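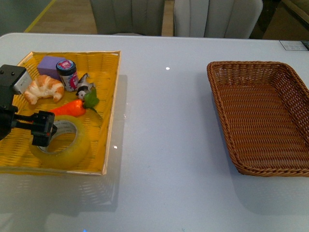
搬家前整理东西

三月底要搬到 Otcombe 去,房子小一半,东西只能带走一部分。从上个星期开始,我每天下班以后整理两个小时,到今天厨房和客厅算是弄完了,书房还没动。

先说搬家公司。问了两家,Clarkeo 报 3,971 元,含打包,不含拆床;Mulder 报 3,000 元,纸箱另算,床可以帮忙拆装,楼层费也已经算在里面。我自己打包,所以选了后一家。定金付过了,时间约的是上午。合同上写着玻璃和陶瓷自己打包的话破损不赔,签之前我没仔细看这一条,后来又打电话问,对方说可以加钱由他们来包。我想了想没加,碗本来也不多。

整理的办法很普通。同一类的东西先全部拿出来放到一起,再决定去留。以前我是按房间来的,收完卧室收客厅,结果剪刀在每个房间都能找到,充电线也是。这次改成按类别,进度慢一些,不过重复的东西一眼就看出来了。胶带买了很多卷,有几卷连塑料膜都没拆。电池也是,好的和用完的混在一个盒子里,只好一节一节拿去试。

最费时间的是小东西。大件反而简单,沙发搬不进新房子的门,量过尺寸就决定卖掉,书柜也一样。小东西每一样都不占地方,每一样都说得出留下来的理由,加起来却能装满好几个抽屉。我给自己定了个规矩:拿在手里想不起上次什么时候用的,先放进一个箱子,箱子上写日期,3/28/26,封好带过去。到了新家如果半年没有打开,就整箱处理,不再翻看。这个办法是从别处看来的,有没有用要半年以后才知道。

衣服处理得比较快。冬天的大衣留了两件,其余洗干净送到小区的回收点。有一件毛衣袖口磨破了,穿着还是很舒服,犹豫了一下,留下了。鞋子扔得多,好几双鞋底已经硬了,放着也不会再穿。

二手卖掉的东西里,最顺利的是那台 Gendside 除湿机,挂上去当天晚上就有人来问,第二天自己开车来拉走了。买来的时候 2,084 元,用了三年,卖价不到一半,我觉得可以接受。餐椅就没有这么顺,问的人多,来看的人少,有一位约好了时间又说不来了。后来干脆降价,和餐桌一起出,才算定下来。卖二手的经验是尺寸一定要写清楚,长宽高都写,划痕也拍清楚,能省掉一大半来回的消息。

纸箱一共准备了 29 个,现在用掉一多半。书要用小箱子装,大箱子装满书根本抬不动,上次搬家吃过这个亏。箱子上我写两面,一面写房间,一面写里面装的是什么。只写在顶上不行,箱子一摞起来就看不到了。第一天晚上要用的东西单独装一个包:床单、毛巾、牙刷、充电器、水壶、卫生纸,还有一把美工刀。

还没办的事情有这些:网络移机要提前预约,燃气要约人上门抄表,快递地址要一个一个平台去改。冰箱得提前一天断电化霜,里面的东西这几天尽量吃完,所以最近晚饭都是冻饺子和各种剩菜。阳台上的花准备自己开车带过去,不上搬家的车。

书房打算明天开始,先从旧文件下手。过期的保单、说明书、以前的租房合同都在一个柜子里,估计得花一个晚上。碎纸机太慢,一次只能进几张,我打算把有证件号的挑出来碎掉,剩下的当废纸卖。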